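Notebook, cloth bench
November 17, 2019

Good day at the folding table! I'm writing this before I forget the details, and because Marilou takes over tomorrow and asked for more than my usual two lines.

Where we are: 1,759 demonstrations recorded for the shirt task, 1,436 kept after review. 196 of the kept ones are new today, which is our best day on Stovamness so far by a wide margin. Po-yen went through them with me at double speed after lunch and we argued over only a handful.

What changed: we stopped trying to do the whole fold in one recording. Since April we had been doing crumpled shirt to finished fold in one go, and if the last step went wrong the first part got thrown out with it. Esther suggested splitting it into find a hem, open it out, sleeves in, fold up. Each piece starts from wherever the last one left the shirt, so the starting states are naturally messy. The learner seems to like that a lot. Last night's Tagle run (the first one on split data) opened a shirt from a heap on the real arms, twice in a row, with nobody touching anything. I may have yelled. Bastian heard it from the other end of the hall.

Notes on the hand technique, mostly for Marilou:

Come in low and slide. If you drop straight down on the cloth you pick up two layers, and usually some of the table cover too. Tips nearly parallel to the surface, push forward a little so the cloth rucks up between the fingers, then close. It feels slow the first few times and then it feels like nothing.

Squeeze only as far as you need. I had been crushing the trigger all the way on every grasp, and the recorded width was the same number for one layer and for three. When I eased off, the widths spread out nicely in the plot. Po-yen was delighted and made me look at the histogram for a long time.

Pull with one hand and hold with the other. When both hands move at once the shirt goes wherever it wants. The exception is the last shake-out, where both go up together, and I still love doing that one. It's also the one the arms are worst at.

Keep your wrists inside what the arms can reach. This is the hard one! It's so easy to roll your hand over to get under a sleeve, and the arm can't follow. Crisanto's checker flags these after each take now. I got flagged constantly in the first hour and hardly at all by the end, so it can be learned. My advice is to step around the table instead of twisting.

Pause at the end of each piece, hands open, clear of the cloth. Count a slow one-two. The cutter uses that stillness to find the boundary, and when I hurried it merged two takes and we had to separate them by hand.

Look at what you're doing. It sounds silly, but I chat while I work, and when my head turns away the head view is all wall. A few of the rejects were me telling Esther a story.

Rejects: mostly tracking jumps when one gripper passed behind the other, then double-layer grabs, then me. The jumps come in bunches, and they got better when I stopped crossing my arms over the middle of the shirt. Crisanto thinks the lighting plays into it and wants to try with half the ceiling lights off. Worth an hour, I think, but please do it at the end of a session so we don't mix conditions inside a batch.

One surprise. I did a short block left-handed, meaning the left gripper does the grasping and the right one only holds. I expected garbage. The kept rate was about the same as for the usual way round, and Po-yen says those takes fill in a part of the workspace we had almost nothing for. So let's make that a regular thing, one block in each session.

Other bits:

Onuva sync tool: start it before you pick up the grippers. If you start it afterward, the first few seconds have no finger width. Bastian has a fix but it isn't merged yet.

Thumb gets sore. Swap with somebody before it does, not after. 4 people trained on this now, so there's no excuse for doing a whole afternoon alone like I did.

The sleeves still confuse the arms. They find one sleeve fine, fold it in, and then go looking for the same sleeve again. I wonder if our takes always do the near sleeve first and it has simply learned "near." Tomorrow please alternate, and write which one you did first in the take note. If that fixes it I'm buying cake.

The small white cloths: we tried a few at the very end for fun, with no splitting, just corner to corner. Very quick to do and a lovely break from shirts. They're in their own folder and not in the totals at the top. Varnero want towels in the spring demo anyway, so it isn't wasted effort.

To do:
Marilou: more sleeve takes, alternating sides, plus one left-handed block
Crisanto: half-light test, send me the jump plot
Po-yen: retrain Tagle tonight on everything kept
Bastian: merge the Onuva fix, please please
me: write up the hand technique properly, with short clips

From the folding table, for the write-up:

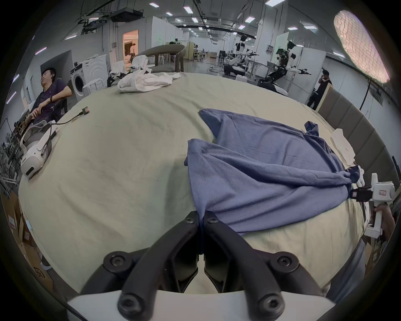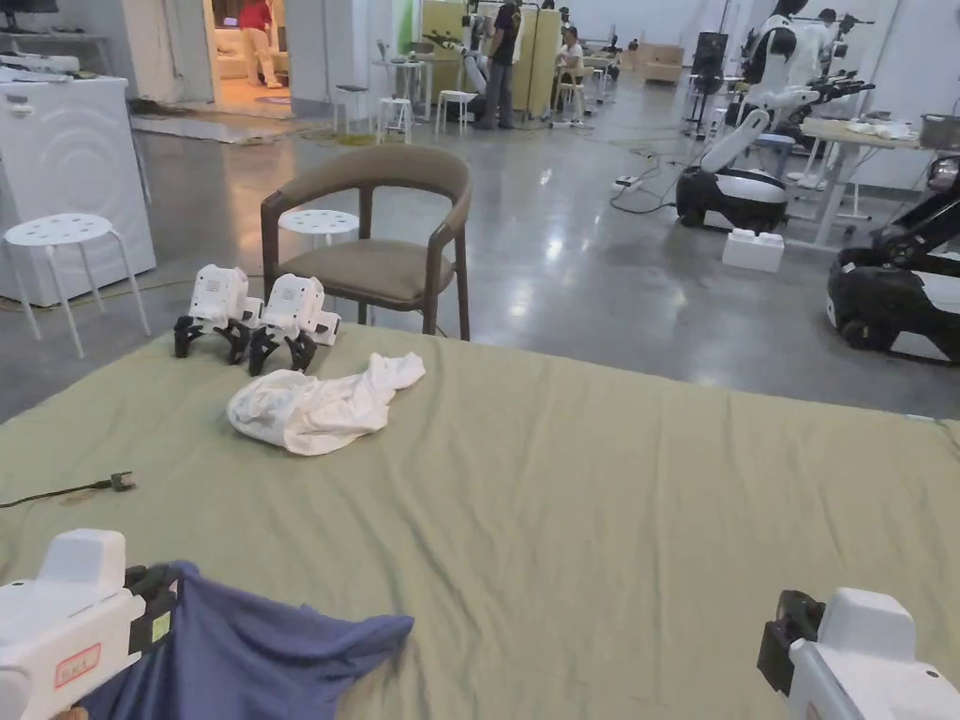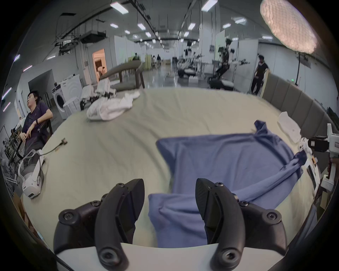

Shirt task: gripper views and head view, blue cloth on the green cover.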